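Drostemholm Toy Sorting Room: Progress to the End of April
April | By Gwenllian Ellis

This report covers the second part of the grant period. The sorting room is open and in regular use.

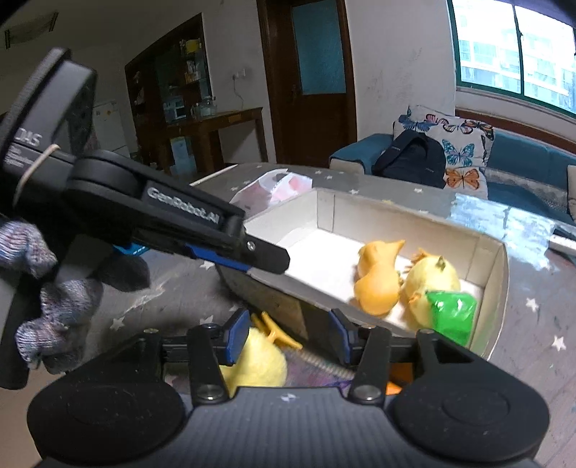
Small plush toys are now sorted at the table into open white trays, one tray per gift pack. Before April they went straight from the donation bags into the packs, and families told us they were getting odd mixes. The chicks and other plush birds left from the spring appeal are being done first. Springs and other small loose pieces that come in with the toys are kept out of the packs for children under three.

We finished 155 packs against a target of 150. Another 55 are waiting for labels from Kumby, which were ordered late. That was our mistake.

Sadao Noguchi has trained six new sorters. Berenice Tlapale takes over the stock list in May.

Spending is on budget apart from shelving, where we are $7 over. We would like to move the unspent van money to storage bins and need your approval before ordering.

Recent reports
Winter coat collection: final figures
Sorting room: first report
Skavar depot: notes on the move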